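Alcides Quintana coordina desde junio la revisión de materiales para personas con diagnóstico reciente de demencia en la asociación Tresirow. El documento base tenía 966 palabras y se entregaba en consulta. «La extensión no era el problema principal. Faltaba orden: los contactos aparecían al final y sin horario», explica.

La versión nueva ocupa 2 páginas y limita cada bloque a un solo asunto: medicación, conducción, trámites y grupos de iguales. Según Quintana, el texto se sometió a lectura por parejas, una persona con diagnóstico y un familiar, por separado. «Las respuestas no coincidían. El familiar pedía datos legales; la persona diagnosticada, un teléfono al que llamar esa semana».

La primera tirada fue de 600 ejemplares, de los cuales 300 se enviaron a centros de salud. Intan Khoo, terapeuta ocupacional, redactó el apartado sobre rutinas domésticas, que recomienda mantener cada objeto de uso diario en un sitio fijo.
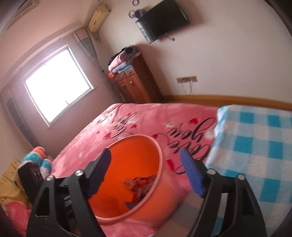
Cubo redondo de plástico naranja sobre una cama.

Queda pendiente la versión en lectura fácil. «El apartado de voluntades anticipadas sigue sin resolverse. La redacción actual exige demasiada memoria de trabajo», señala Quintana.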